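3.2 Packaging left on shared tables

Secondary packaging was recorded in the lounge areas of two office buildings, Danholm and Wedgate, over 26 working days. An item was entered in the log if it remained on a table after the lunch period. Cartons and carrier bags were treated as separate classes, as the two go to different waste streams at both sites.

Multipack cartons posed the main difficulty. Once the flaps have been torn, a carton may still serve as a dispenser for several days, and its fill level cannot be judged from the side.

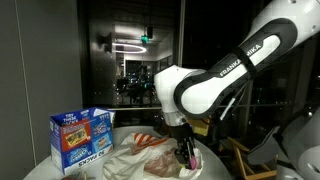 Figure 6. Open blue multipack carton and crumpled white plastic bag on a round table.

Bags were harder to classify. A translucent bag with an object in or under it was coded as "in use" – even when heavily creased – and only flat or knotted bags were coded as waste. Small paper items, such as notes, were left out of the totals. Following Ghanem, a table was scored as cluttered when packaging covered more than a quarter of its surface. The two coders agreed on 90 percent of entries, and the remainder were settled by discussion.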